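Home Forums Learning Systems Tags Log in

How many takes before a pen-in-box task trains properly?

Noreen Kiani
We're collecting examples with two hand-held grippers. The task is to pick up a pen and put it in a clear divided box. We have 1,374 takes and the policy still misses the compartment. Do I keep recording or change something?
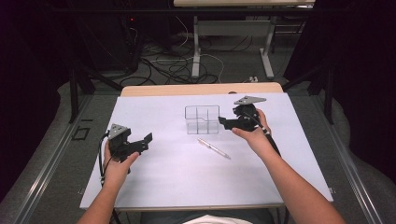
Each take starts with the box in the middle and the pen in front of it. I use both hands, but most of the work is the right one.

Ourania Xenos
Move things first. If the start is always the same, another 1,000 takes won't help much. Pick 13 pen angles and 6 box spots and rotate through them. Also check that your left and right recordings line up in time. Ours drifted in November and it looked just like a bad policy.

Gillov
clear plastic is hard, try a solid color box

We use cookies to keep you signed in. Accept
Contact | © Umora Help | Back to top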